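Gorkcombe's swap room gets its baskets in a row

28 October 2019

I stopped by the Casomano hall this morning meaning to stay ten minutes and drop off a bag of picture hooks. I left after lunch with dust on my knees and a cookie in each pocket, so you can guess how that went!

If you haven't been, the hall is where Gorkcombe's household swap room lives. You bring in the small stuff you don't need (lids, drawer dividers, those little tubs that breed in the cupboard) and you take home whatever you do need. It's been going for 2 years and it has gotten, well, full. Olga Abreu, who keeps the sign-in book, told me there are more than 1,000 things on the shelves right now, and until last week plenty of them were sitting in grocery bags.

So the bags are going. Everything small is being sorted into wire baskets, and each basket gets looked over on a table before it goes back on a shelf. I love a wire basket. You can see what's in there without digging, and my grandmother kept onions in one for as long as I knew her.

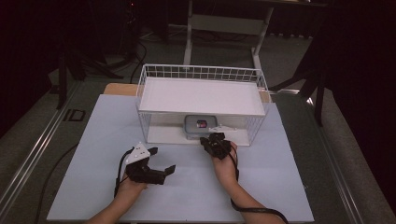
A white wire basket on the sorting table, with a little gray lidded container inside.

Fuad Asfaw has been pushing for this since spring and he was in a very good mood. His rule is that small things with lids go in at the front and long skinny things lie down beside them, so they don't poke anybody reaching in. He explained this to me twice, with gestures. Yeshi Wolde would like it known that she wanted the baskets sorted by room of the house, and that she lost the vote. (She's still helping. She's also still bringing it up.)

The baskets came out of a $200 grant from Adugna, the hardware store on the corner, and Yeshi says there's enough left over for labels. The plan is to have 100 of them filled and shelved before the room opens again in November. I asked whether that was doable and got three different answers, plus the cookies.

They could use clean containers with lids that fit, the smaller the better, and please check the lid before you walk over. No glass this time. Leave things on the bench inside the side door and sign the book so Olga knows who to thank. I'm going back with the rest of my picture hooks, which I forgot to take out of the car.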